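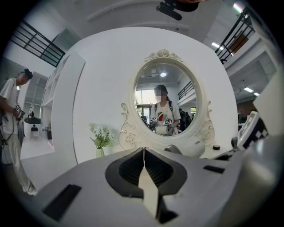 Week 4: Ornament and the people who paid for it

Right, so last week we got as far as plain furniture and I promised you curls. This week is all curls. If you missed the session, these notes plus the Falcão chapter should get you through, but do look at the handout sheets too, they're in the tray outside my room.

I want to start with the word rococo, which people throw at anything with a swirl on it. It seems to have begun as a bit of a joke, a mash-up of the French rocaille (the shell and pebble work you'd find in garden grottoes) and barocco. The style itself took off in Paris in the 1720s and 30s, in smaller rooms than the big formal ones at Versailles, and it loves shells, leaves, flowers and the C-scroll and S-scroll. Learn those two scrolls! Draw them fifty times on the back of an envelope if you have to. Once your hand knows them you'll spot them on pub mirrors, biscuit tins and your gran's clock.

A carved rose and scroll crest on top of an oval mirror, cream with touches of gold, is borrowing from that same pool, whatever year it was made. So when I say "rococo" in class I mean the eighteenth century, and when I say "rococo revival" I mean nearly everything since. Please keep them apart in your essays. Ultan Carroll marks the second half of the pile and he's stricter than I am about it.

Who was buying?

My favourite bit, this. Natália Falcão spent years in the order books of the Godinho workshop, and her chapter follows 2,784 separate orders for frames, brackets and small tables. The grand commissions are in there, but so are shopkeepers asking for one nice thing for the front room. Some of them paid in 72 small instalments (I do feel for whoever kept the ledger). Read pages 4 and 5 of the extract closely, where she talks about customers picking the crest separately from the frame.

Gilding, very quickly

Water gilding goes over gesso and a coloured clay called bole, and can be burnished to a proper shine. Oil gilding sticks to a tacky size, is easier to do, and can't be burnished in the same way. We'll have samples of both passed round next time, so clean hands please.

For next week

Find one curly thing where you live and draw it. Ten minutes, pencil, no rubber. Bring it even if it's awful, mine always are. The essay is due at the end of April and goes in the box by the library stairs.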